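Hirka wrist camera kit – our notes and who it suits

Small parts and spares for bench arms / Wrist cameras / Hirka

In stock. Supplied with bracket, lead, four screws and the simulator files. Page last revised 24 Dec 2022.

I've been putting off writing this page properly because the Hirka has spent more time on my own bench than it has on the shelf, and I kept changing my mind about it. It's a little colour camera that bolts to the wrist of a small arm and looks forward past the fingers. We sell two others that do much the same job, the Evon and the Moroz, and the question I get asked most is which of the three to buy. So this is the long answer, and if you only want the short one, skip down to the bit headed "Which one, then?"

What you get in the box

The camera itself, in a plain housing that sits flat against the wrist plate. A bent bracket with two sets of holes, so you can mount it close in or further out. One lead with a right-angle plug at the camera end (thank goodness – the straight plug on the old one snagged on everything). Screws, a hex key, and a card with a download code for the simulator model.

That last item is the reason I started stocking it. The files give you the camera, its lens and its bracket as a model you can clip on to a simulated arm, so you can see what the thing will show you before you drill a single hole. Evon do something similar but you have to ask for it, and the Moroz has nothing at all, so we made our own.

How we tried them

I wanted the three cameras to have the same job, and I wanted it to be a boring one. Kitchen things, a pale bowl, some fruit, a white dish, a light side and a dark side to the worktop. Rommel Ambrosio built the setup in the simulator for me, and he's much more patient than I am about lights. We ran each camera model through the same set of moves, 60 runs apiece, with the arm coming in towards the fruit and backing off again, and then I did a smaller lot with the real cameras on the real arm in the workshop.

We used the Skekby two-finger gripper throughout. It's our best seller and it opens wide, so the fingers can be right out of the picture when it's fully open, depending on how the camera is mounted. That sounds like a good thing and sometimes it is! But if you're teaching an arm from camera pictures alone, or driving it by hand from a screen, you do rather miss having a fingertip to judge by. More on that in a minute.

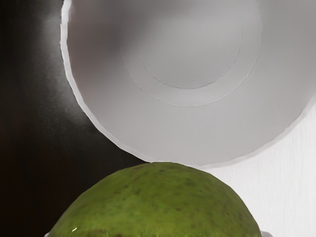
Close-up work is where these three cameras really part company. At arm's length they all look fine and you'd struggle to pick one over another. Get right in among the crockery and suddenly a big pale object can swallow half the picture, and the thing you were after is down at the bottom with only its top showing. The Hirka has the narrowest view of the three, so it gets to that point sooner than the others. With the bracket in its close position I found it happening a lot. Moving it to the outer holes helped more than I expected, and I'd now start there for anything on a tabletop.

What the Hirka does well is detail. Speckled skin on a piece of fruit comes through as speckles, where the Evon tends to smooth it all into one green. The fine rings on the base of a bowl stay as clean lines too. If your software has to tell a bowl from a plate, or find an edge to grip, that kind of thing earns its keep.

White on white

I'm giving this its own heading as I get so many emails about it. Pale crockery against a pale worktop is horrible for any camera, and most of the sample pictures you see from manufacturers dodge it completely by using a bright red block. With the light coming in strongly from one side, the lit part of a white bowl goes very nearly the same shade as a white surface beside it, and you're relying on a thin line to find the rim. Against a dark surface there's no trouble whatever.

The Hirka held on to the rim in most of our runs. The Moroz lost it fairly often unless I turned the exposure down by hand, and then of course the dark side of the bench went to mud. The Evon was somewhere in the middle. It has an automatic setting that hunts about as the arm moves, and I ended up switching it off. You can fix the exposure on the Hirka with one line in the settings file, and my advice is to do that on the first day and then leave it alone.

Yareli Huerta, who looks after our returns and so hears all the grumbles, reckons half the cameras sent back as faulty have nothing wrong with them apart from automatic exposure. I believe her. Please try fixing it before you post one back to us.

Simulated against real

People do ask how far they can trust the simulator model. For framing, quite a long way. What the model said would be in view was in view when I set up the real thing, near enough that I've stopped checking. I'd happily choose a bracket position on the strength of it.

For light I'd be more careful. The simulated lens is a perfect lens, and the real one isn't. There's a bit of flare if you point it near a lamp, and the corners are slightly softer. Shiny surfaces are kinder in the simulator as well. If you're training something on simulated pictures, muck them up a bit first – shift the brightness, add some grain, nudge the camera a few degrees – or you'll get a nasty surprise on the day you plug in the real one. Rommel has put the settings he uses in a text file, and we'll send it to anybody who buys the kit.

Fitting it

It goes straight on to the Skekby's wrist plate with the screws supplied. For other grippers, check your hole spacing against the drawing before ordering, please. Fitting took me 11 minutes the first time, including finding the hex key, which had rolled under the bench.

A few things I've learnt by doing them wrong:

Run the lead down the outside of the arm and leave a loose loop at the wrist. I clipped mine too tightly and the arm pulled the plug half out on its first big turn.

Do the focus before you fit the bracket, as the ring is awkward to reach afterwards.

Wipe the lens with a proper cloth. The coating marks easily and I have a smear on mine that I can't shift.

Calibrate again whenever you swap between the inner and outer holes. I thought I could get away with just changing the offset in the software, and the arm was off to one side all afternoon.

What I don't like

The price, for a start. It's the dearest of the three and you're paying for the lens. The housing gets warm after a long session (never alarmingly so, but you notice it). The manual is 8 pages long and two of those are about not dropping it. And the narrow view, which I've gone on about already, does mean that in a cramped space you'll want a second camera somewhere fixed, looking across the whole bench. Most of our customers have one already. If you haven't, and you can only afford one camera altogether, this probably isn't the one to choose.

I'd also like a version with the lens tilted down a touch. As it stands the camera looks straight ahead, so the object you're reaching for tends to sit low in the picture when you're close to it. You can pack the bracket out with washers, and I've done it, but it looks dreadful. I wrote to the makers in June to ask about an angled bracket and got a friendly reply saying they were thinking about it. If one turns up we'll stock it.

Which one, then?

Go for the Hirka if you care about detail, if you handle a lot of pale or plain objects, or if you want to plan everything in the simulator before you spend money on the rest of the arm. Use the outer holes.

Go for the Evon if you want a wide view and an easy life. It's lighter too, so it suits the smallest arms, and you'll see the fingertips most of the time. Turn off the automatic exposure.

Go for the Moroz if the budget is tight and you've got decent, even lighting. I was a bit hard on it up there. For sorting coloured parts into trays on a dark mat it does the job perfectly well, and we've had one running in the workshop for ages without a hiccup.

If you're still not sure, send me a picture of your bench with the things you want to pick up laid out on it. I'll put something similar together in the simulator and send you back the view from each camera. There's no charge for that and I quite enjoy it.

Ordering and returns

Orders go out within 7 working days, usually a good deal sooner. Spare brackets and leads are listed separately under Spares. The simulator files are free to anyone who's bought the camera from us, including secondhand buyers, as long as you can give us the number from the underside of the housing. Returns go to Yareli, with the bracket and all four screws please.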